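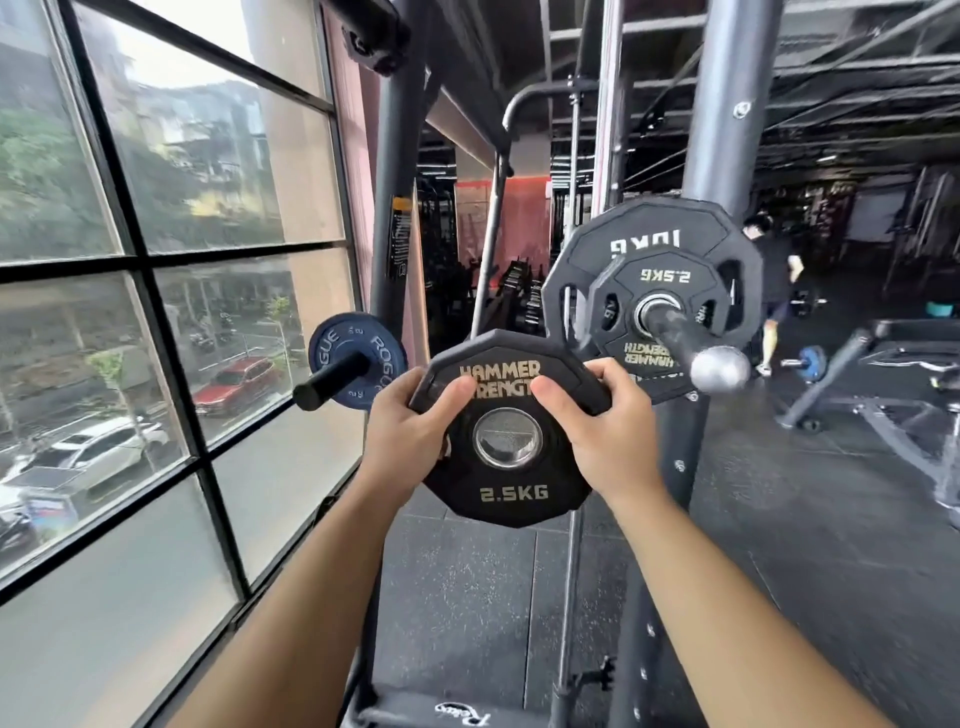 Small plates, big window: a morning with Remedios Iglesias

Home | Classes | Stories | Find us | Contact

Remedios Iglesias likes to talk while she works, so our interview took place beside the rack by the street window, with people coming and going and the kettle on in the office. She has looked after the gym floor at Gretau for 15 years, and she speaks of the smallest plates with the sort of fondness other people keep for a good set of teaspoons.

"Everyone comes in wanting to know about the big ones," she told me, "and I do understand, they're lovely to load up. But give me a 2.5 any day! You put one on each side and you've gone up by 5 kilos, and for plenty of our members that's a whole month of hard work, maybe two."

She is particular about how they are carried, too. Both hands, one at each edge, thumbs on the front, held close to the body. I asked if that wasn't a bit much for something so light, and she laughed (she laughs a lot, it must be said) and told me to try it one-handed at the end of a long session and see how my toes felt about it.

The bar next to us had a 10 kilo plate on it with a 2.5 in front, both with their lettering upside down. Did that bother her? "Oh, not a bit. Sorin Stanciu, who taught me, would turn every one until the words stood straight. I haven't the patience. I want the heavy one on first, the little one after it, and the same on the other side, and then I'm happy."

Pegs are another matter. She believes firmly in hanging the change plates on the rack, where a lifter can reach them between sets, and she'll wander over and tell you so if you leave one on a bench.

And the window? She looked out at the parked cars and the trees for a good while before she answered. "I asked for the rack to go here. Seon-mi Wang wanted it by the pink wall, and we went back and forth about it all through January. But I like a bit of green to look at when I'm lifting, don't you?"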